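The Long Life of the Office Coffee Round

In the town of Rostach, the furniture works once stopped twice a day for coffee. A bell rang at 9:30 and again at 2:15, and 712 people put down their tools and walked to the canteen. The bell is still on the wall. It has not rung for years, and the works now employs 164.

The coffee break feels older than it is. Factories in the 1800s ran on meal breaks, and what people drank between meals was mostly their own business. The paid break spread during the twentieth century, as managers came to believe that tired workers made more mistakes. Unions wrote it into contracts. By the time the Rostach works built its canteen, fifteen minutes in the morning and fifteen in the afternoon was simply what a job came with.

The canteen log books, kept in a cupboard behind the payroll office, give a good idea of the scale. In one February the kitchen poured 1,897 cups in a single week, and the cook noted in pencil that the sugar order would have to go up. Milk was free. Buns were not, and a long argument over their price runs through the pages.

What ended the bell was the small machine. When the upstairs offices got their own coffee makers, clerks stopped coming down. Then the finishing shop asked for one, and the loading dock after that. Within a few years there was a pot going in every corner of the building and the canteen was half full at best.
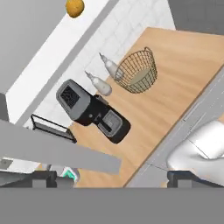
The change suited a lot of people. You could have a cup when you wanted one, and a job that needed another ten minutes of glue time no longer had to fight with the bell. Managers liked it too. Production figures went up a little in the first year, though a new saw line went in that same spring and it is hard to separate the two.

The losses were slower to show. At the canteen tables an upholsterer might sit next to someone from accounts, and a late delivery got sorted out before it reached a memo. Older staff say they now know the people in their own shop and hardly anyone else.

Other employers in the area have gone different ways. Pamix, which makes door hardware, dropped set breaks entirely and lets each team decide. Fodor, a printing firm across the river, did the same and then went back to a fixed time in the morning after 2 years. Its staff had asked for it. The afternoon break stayed optional, and most people skip it so they can leave early.

Kuvetti, a bakery supplier on the edge of town, never gave up the old system. Everyone stops at 10:00, drivers included if they are in the yard. The coffee is weak and comes from an urn. New hires complain about it for a month or so – then they start saving seats.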